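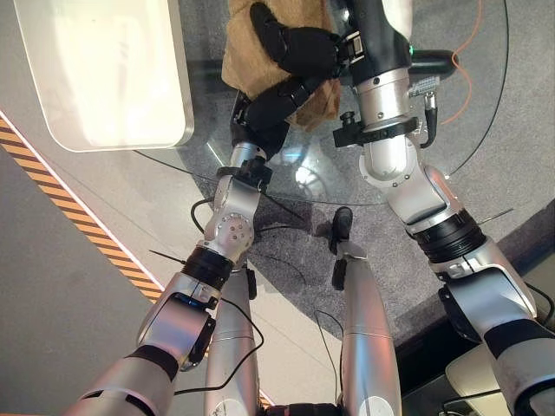 *Der Tiltero mit seiner runden Glasplatte*

Einen runden Glastisch wollte ich eigentlich nie haben. Meine Tante hatte so einen, und wir Kinder durften ihn nicht einmal mit dem kleinen Finger berühren, das prägt! Im April bin ich dann aber doch bei Stanis vor dem Tiltero stehen geblieben, bin zweimal um ihn herumgegangen (die Verkäuferin, Frau Szulc, hat sehr geduldig gewartet) und habe ihn für 200 Euro mitgenommen.

Der Aufbau hat 37 Minuten gedauert, mit einer Kaffeepause dazwischen, die ich jedem nur empfehlen kann. Die Schrauben lagen sortiert in beschrifteten Tütchen, und die Anleitung war so verständlich, dass ich sie hinterher fast ungern ins Altpapier gelegt habe. Für das Auflegen der Platte holt euch bitte jemanden dazu. Allein hätte ich mich das nicht getraut.

Die Höhe von 635 Millimetern kam mir im Laden etwas niedrig vor, im Alltag passt sie mir gut. Ich lege dort Stoffreste zurecht, sortiere Filz und Papier, trinke Tee und lasse auch mal alles über Nacht liegen. Rund finde ich inzwischen viel angenehmer als eckig, ich komme von jeder Seite heran und habe mir noch kein einziges Mal die Hüfte gestoßen!

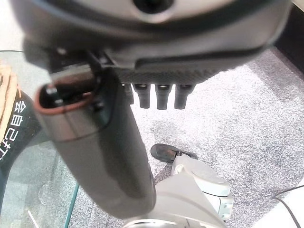 Was mir auch gefällt: Durch das Glas wirkt das Zimmer nicht so vollgestellt, und was unter den Tisch rollt, finde ich schnell wieder. Fingerabdrücke sieht man natürlich, da hilft alles nichts. Ich nehme ein feuchtes Tuch, danach ein trockenes, und lebe mit dem Rest. Ärgerlicher fand ich die kleinen Haftpunkte unter der Platte, von denen sich einer schon nach ein paar Wochen gelöst hat. Der Ersatz kam nach einer kurzen Mail, ohne Diskussion und mit einem netten Gruß.

Von mir gibt es vier von fünf Sternen, den fünften behalte ich wegen des Haftpunkts noch ein bisschen für mich.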